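A Place for Your Headphones

12 comments | 60 shares

At some point in the last few years, headphones became furniture. They used to live in a coat pocket, or under a cushion with the remote and a biscuit. Now they have a stand. I have been given one by my brother-in-law, who felt my desk lacked seriousness.

I resisted. A headphone stand is a hat stand for people who don't own hats. It does one job, it takes up the space of a decent mug, and it looks reproachful whenever it is bare. My old system was a nail in the side of a bookcase, and the nail asked nothing of me.

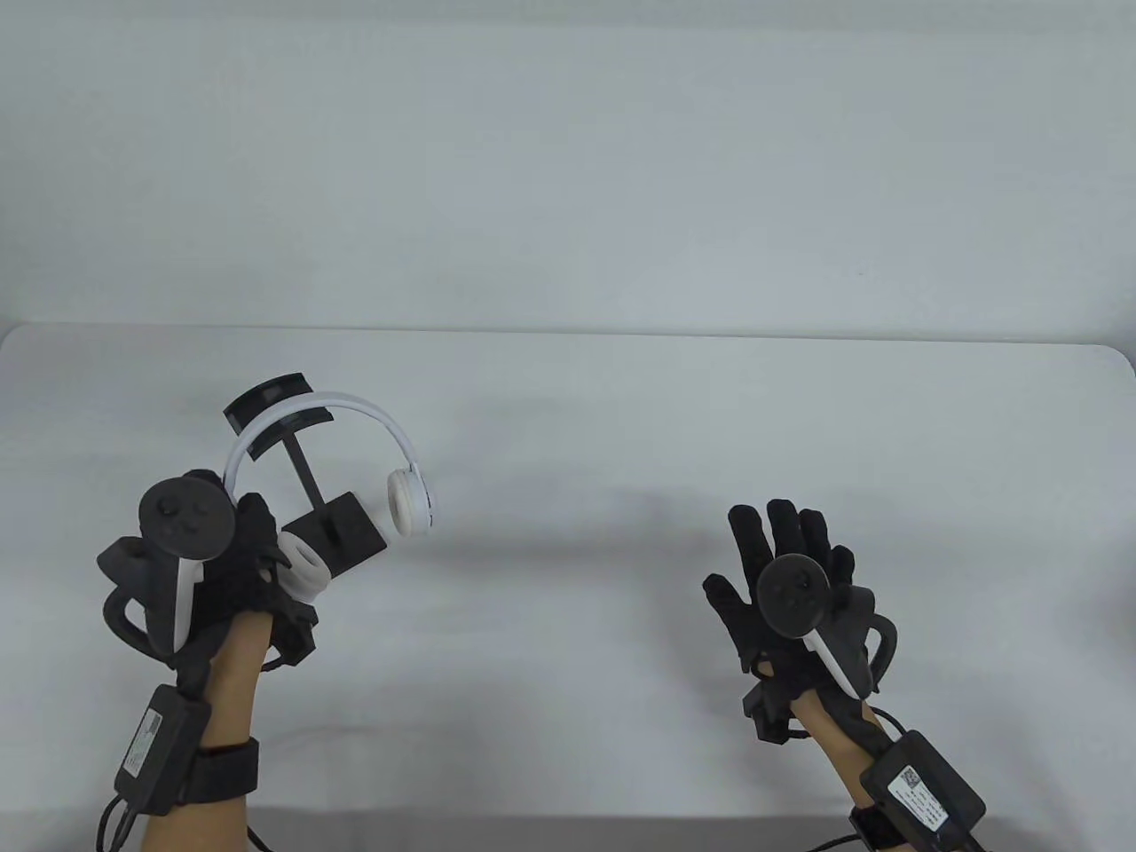 My quarrel is mostly with the shape. Every stand on sale seems to have been drawn by somebody who admires bridges, and the price goes up with every curve. The plain black sort, with a flat base, a thin slanting post and a wide top like a shallow saddle, is about as much architecture as a pair of white headphones needs. Even then you have to lift them off with some care, as if helping an elderly aunt out of a car.

I will admit that the band on mine has stopped getting bent. I have also stopped sitting on them, which on a Friday evening used to be a fairly regular event. My wife says the desk looks nicer. I say it looks like the reception at a dentist's.

So the stand stays, for now. I have kept the nail as well, and I hang my headphones on it when my brother-in-law isn't visiting.

Reynaldo Lumanlan

1,289 views

Contact us | Back to top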